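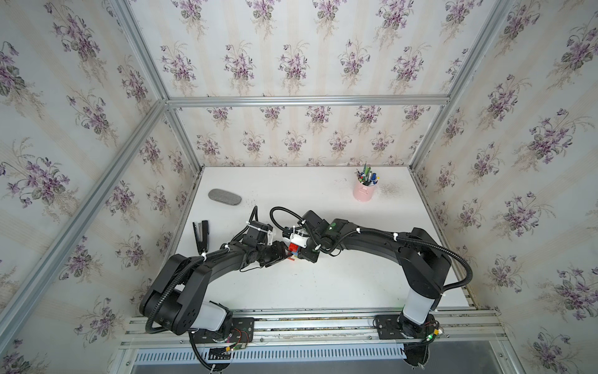
Fig. 1. Worktable with desk items left in place: eyeglass case, stapler, pen holder. Small parts are handled at the center.

Unit 4. Stacking and Ordering Small Parts
Course handout, Room 205, Ronville

1. Scope

This unit covers studded toy bricks on a flat white surface. Two operations are treated: joining (one brick pressed onto another) and ordering (bricks set side by side in a fixed color sequence). Sorting by size was covered in Unit 3 and is not repeated.

Terms used below:
Stud — the round raised boss on a brick.
Stud face — the side of the brick that carries the studs.
Row — bricks placed side by side without being joined.
Stack — bricks joined stud to socket.
Clutter — any item on the table that takes no part in the exercise.

2. Clutter

The table is not cleared before the exercise. Note the pen holder at the back right in Fig. 1 and the stapler standing on end near the left edge. An item standing on end has a small footprint and a high center of mass, so it tips more easily than the same item lying flat. Record it as upright in the layout sheet. The eyeglass case is low and wide and needs only its position.

Crumbs and specks are also recorded. A grain caught between two bricks holds them apart on one side, and the stack leans. Wipe the sockets before joining.

3. Reading the stud face

A square brick with four studs has a two-by-two pattern and looks the same after each quarter turn. Its heading on the table can be given only to the nearest quarter turn. A brick with a longer side does not have this problem. When one brick hides part of another, write down the studs that can be seen and leave the rest blank — do not fill in the pattern from memory.

At close range the nearer brick looks much larger. Compare two bricks for size only when they stand at the same distance. The large red block below and the smaller red one behind it should be entered as two separate lines, with the blue block under the first on a third line. 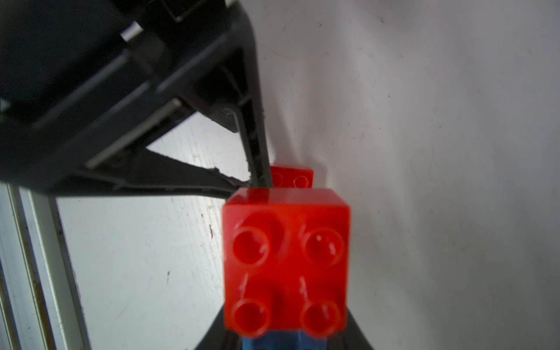
4. Ordering in a row

The standard sequence is red, blue, green, read from left to right as seen from the front edge of the table. Place the middle brick first and work outward. Gaps need not be equal, but no brick may touch its neighbor. A brick of a fourth color stays out of the row.

Layout sheets follow the Wundar pattern, one line per item. Use the Subramaniam numbering for rows and stacks. Sheets are kept under code 1901. 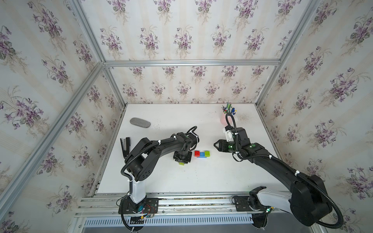

Ronville, September

Correction to Section 4: the row is read from the front edge in all cases, including sheets filled in from the side of the table. Sheets already turned in with a reversed sequence should be relabeled, and the old entry struck through with a single line. Bring the corrected sheet and the Skososska workbook to the next session.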